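FOR IMMEDIATE RELEASE
2025-12-14

Can a machine get the door for you yet? Bendico opens its chore records to everyone

ULTTHORPE. Every time I tell people what I do, I get the same question: so when can I have one that does the dishes? I run the household chores project at Bendico, and today I finally have something better than a shrug to offer. We're publishing our full set of chore trials, 4,000 of them, free to read and free to use (yes, including the ones where it all went wrong!).

The collection is called Gudeta, and it covers 40 everyday jobs, from folding a dish towel to restocking a shop shelf. We picked jobs that people do without thinking, and doors were on the list from day one. I pushed hard for doors. You can't carry laundry anywhere if you can't get out of the room.

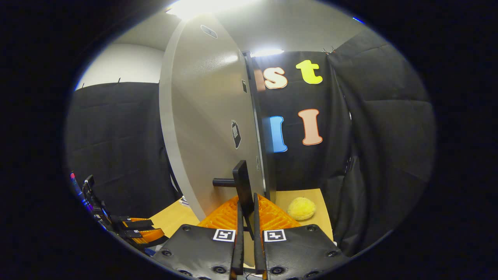
A lever handle asks for more than you'd guess. You have to get hold of it, turn it, keep hold of it while the latch lets go, and then move along with the door as it swings, and a gripper that comes in a little too high or a little too tight loses the whole thing. My own kid had this figured out before kindergarten, and I've watched very expensive equipment get stuck on it for an entire afternoon.

So, are the machines ready? For some of it, kind of. Of our 40 jobs, we'd trust a machine alone with eight. Most of those are pick-it-up, put-it-down work on a tidy counter. Anything with cloth is still slow, and anything with a door or a drawer still wants a person close by. I'd love to be announcing a housekeeper today, but I'd rather you heard the real number from us.

Our partner Stavora, which runs stockrooms for small retailers, has been trying the shelf jobs on its own floor and sent us 169 pages of notes, many of them grumpy and all of them useful. Those notes are going out with the release too.

Gudeta is available now from Bendico on request. A second batch, with a lot more doors and a first try at fitted sheets (wish us luck), is planned for March.

Press contact: Bendico press desk, Ultthorpe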